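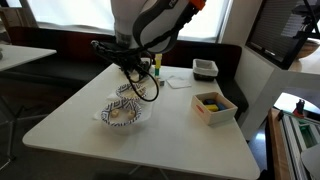
October 2018. Back on the glaze tests after two weeks of doing nothing but mugs, and the Rerkdale blue is still driving me up the wall. I want a dark blue zigzag on a white ground that stays a zigzag, all the way through the firing, with points you could cut yourself on! Even the paper bowls have it, a crisp dark blue and white pattern right around the rim, and that's the look I'm after on stoneware. Mine come out looking like the tide went over them. So this entry is mostly me trying to work out whether it's the blue, the white, the brush or the kiln (or me).

What I did this round. Threw small bowls from the Unby clay, the smooth one, and trimmed the feet a bit thinner than last time. Bisque went fine, no cracks. Then 11 test tiles plus the bowls, all with the same white underneath, and the blue painted on three ways: straight on the bare bisque, over the raw white, and over white with a thin coat of wax wiped on the zigzag lines first. Wax was Marichka Kravchuk's idea and I grumbled about it because I hate the smell, but I did it.

Results, tiles first. Blue under the white is soft everywhere. It's pretty in a foggy kind of way and I'd happily use it for something else, but the points are gone. Blue over the white is sharper on the flat and then runs as soon as there's any slope at all. The waxed ones are the best of the bunch by a mile (fine, Marichka, fine). The zigzag held on every tile, though there's a bit of crawling where I went back over a line to fix a wobble. Note to self, don't go back over it. Leave the wobble.

Bowls, less happy. Inside of the rim is OK. Outside of the rim the blue slid down and pooled in the low points of the zigzag, so you get fat little drips where the corners should be. I think the white is too thick there. I dip, and then I touch up the spot where the tongs were, and the tong spot is always at the rim, so of course that's where it's heaviest. Should pour the inside and brush the outside next time and see.

Firing notes while I remember. Went up to 2,230, then held for 9 minutes. The log from last February says I skipped the hold completely on the batch with the good edges, which I'd forgotten all about until I went digging for it. That batch was the old white though, before I switched to the Lytvynenko recipe, so it isn't a fair match. Still, I want to try one load with no hold and the new white. Top shelf was hotter than the bottom again, the witness cone up there was flat on its face. Somebody should look at the element on that side, and I guess that somebody is me.

The blue itself: I ground it longer this time and it brushes much nicer, no grit, no skipping. Adding a little gum helped too. It does dry fast, so mix small amounts and keep the lid on. The jar marked Vidton is the OLD mix, please don't use it on anything you like.

For the next load:
3 bowls, white poured inside and brushed outside, waxed zigzag
same again with the blue thinned a touch
tiles on the bottom shelf only
no hold

Also need more wax, a new liner brush (mine has split into two brushes), and somebody has walked off with the banding wheel again. I marked the last rim by eye and the zigzag didn't meet up at the end, there's one sad half tooth by the join. Going to divide the rim with a strip of paper first, fold it, mark the folds, then pencil. Pencil burns off, so no harm done.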